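Thinning chains before saving: still worth it?

tumaini_owino
I have a hierarchical model with 345 group effects, 4 chains. Saved draws fill up the disk on our shared machine (Mollel). My advisor's old scripts keep every 10th draw. Is there a statistical reason for that, or only storage?

kistberg29
Storage only. Throwing away draws never makes your estimate of a mean better. Keep them all.

S. Obura
Mostly agree, but "never" is too strong if you count compute. If each draw feeds an expensive function afterward, thinning lets you spend that time on a longer chain. With slow mixing you come out ahead.

kistberg29
Sure, but that is a cost argument. He asked about statistics.

S. Obura
He asked about a full disk. That is a cost too.

tumaini_owino
Post-processing is cheap, a few quantiles per group. The worst effective sample size is 1399, for the group-level scale. The others are much higher.

barkonus
What parameterization? If the scale is your slowest one, try non-centered before you worry about thinning.

tumaini_owino
Centered. Most groups have plenty of data so I thought that was the right choice. 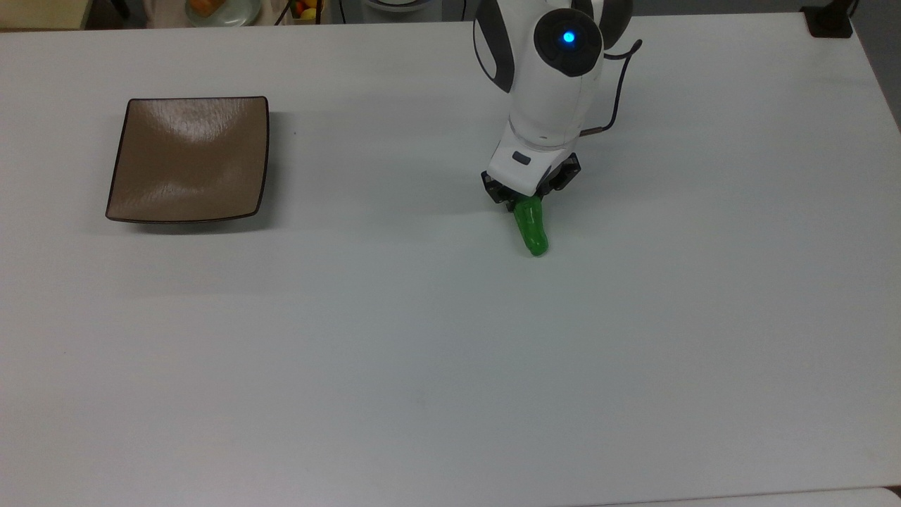
I can try non-centered for the small groups only and leave the rest alone. Brunov did that in our last project and it ran fine, but I never compared the two.

barkonus
Mixed is fine. Check divergences as well as the sample size.

kistberg29
Also save as 32-bit floats. Half the space and you lose nothing you would notice in a quantile.

S. Obura
Do that first. I would still thin by 2 or 3 if the autocorrelation is high, but compute the diagnostics on the full chains before you drop anything.

tumaini_owino
OK, switching to 32-bit tonight and rerunning with the mixed version. Will post the numbers.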